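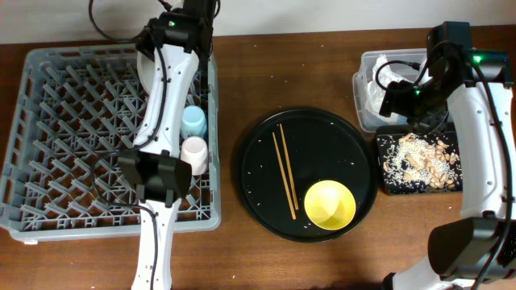
Pirihi table-clearing set: head cam vs wrist cam, two finger types

Livberg / Datasets / Pirihi / README
5 min read

Last touched 2022-06-22. Maintainer Yupin Khamphan. Read "Known problems" before you train on any of this, please.

What it is

Two arms, one table, after-dinner mess. Dishes go to the rack, trash goes to the trash side. Everything teleoperated. We wanted two answers out of it:

1. Are the Undel fingers worth the swap over the stock ones?
2. Can we drop the head camera and live on wrist views only?

Short version: 1 yes for thin stuff, 2 no. Longer version further down, still messy.

969 episodes recorded, 700 released. The rest are dropped syncs, operator resets and one bad afternoon when the Iltness controller kept throwing joint limit warnings on the left side. Kept the raw files, ask if you want them.

Setup

- arms: one pair, both running on Iltness, same gains left and right
- grippers: parallel, stock fingers or Undel fingers. Never mixed in one episode
- cameras: one head, one per wrist. All at 30 Hz
- table: wood, not moved between sessions. Rack stays left, trash stays right
- lighting: ceiling only, blinds down

Props: gray dish rack, round black tray, small cups and bowls in light colors, chopsticks, a translucent lid, a clear bin with crumpled white filler, a dark tray for scraps. Rice and peanut shells for the mess. Rice gets everywhere — sweep between sessions or the wrist cams pick up last week's grains and the labels go off.

Episode layout

Each folder has head, wrist_left, wrist_right, joints and a notes file. Joint log is at controller rate, not camera rate, so resample it yourself. The notes file is free text typed by whoever was driving. Spelling varies. "chopstik" is in there a lot, grep for both.

Field finger_type is stock or undel. Field cam_ok is set by hand after watching the playback. Trust it for the head view, less for the wrists.

Wrist camera notes

Good: close up, you see both finger tips and whatever is between them. Grasp width is easy to learn from this view. Operators liked it too, mostly.

Bad: anything big on the approach eats half the view. Lids are the worst. Translucent, no hard edge, and the exposure goes hunting.
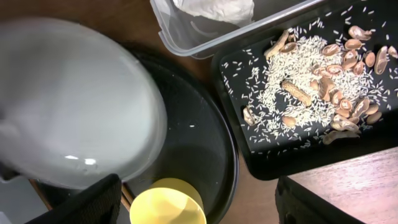 Policies trained on wrist only tended to freeze when the view filled up with one pale surface. Just sit there. Adding the head view fixed most of that, adding six frames of history fixed a little. We didnt try a wider wrist lens. Somebody should.

Other bad thing is reflections off the dark trays. Undel fingers have a duller face and that helps some, but the trays themselves still shine. Matte spray is on the list. It has been on the list since December.

Motion blur

Comes up whenever the operator hurries. Shutter was left on auto for the early sessions, which was dumb. Fixed shutter after that, but the older episodes are still in the release, flagged blur_high.
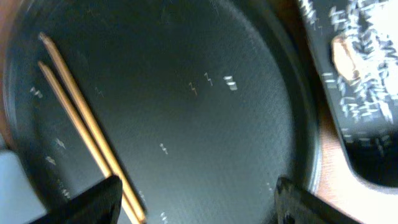 For chopsticks the blur matters more than for cups. A stick smeared sideways reads as two sticks, or as a fatter one, and the pose estimate wanders. Rice is hopeless at speed, do not bother labelling single grains from a moving wrist. Use the paused segments — segment list is in the meta folder.

If you only want clean frames, filter blur_high and drop the first second of every approach. You lose a chunk of data, the cup results barely change.

Finger comparison

Stock fingers: fine on cup rims. Fine on the bowl. On chopsticks they roll the stick before closing and you get one end up, one end down. Regrasp, regrasp, regrasp.

Undel fingers: better on sticks, same on cups, a bit worse on the lid. Grip face is softer so the lid edge sinks in and the release is late. Operators learned to open wider. Your policy might not, check it.

Neither can pick up rice. Not the point of them.

Rack placement and the head view

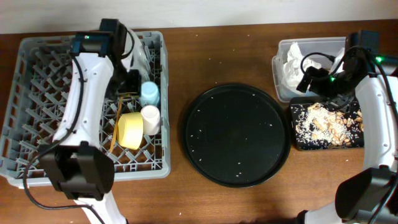 Placing into the rack is where the head camera earns its keep. From the wrist, once the gripper is down in the prongs, you can't tell how a cup ended up next to its neighbors. From up top you can: the yellow cup on its side, left of the white one, is an easy call, and so is the blue one behind. We score a tipped cup as placed but not seated — see placement_state, values seated / tipped / outside. Tray residue is scored from the head view too. Loose grains on the wood beside the rack or the round tray count as spill, grains still on the tray don't. Arguable, we know.

Downside: the arm itself blocks the back of the rack for long stretches. Items standing back there get labeled late or as unknown. Don't read unknown as a miss.

Known problems

- wrist_left and wrist_right swapped in a few early episodes. Check the swap list in meta first
- Iltness timestamps drift on long episodes, resync on gripper close
- white balance differs between the wrist cams. Not corrected
- notes files missing for some sessions, no idea where they went
- finger_type blank where the driver forgot. Treat as unknown, do not guess

To do

Matte trays. Wider lens test. Redo the lid episodes with Undel fingers and slower release. Write a proper loader, the current one reads everything into memory and falls over on a labtop.

Contact: Yupin Khamphan, Livberg | © 2022 Livberg | Back to top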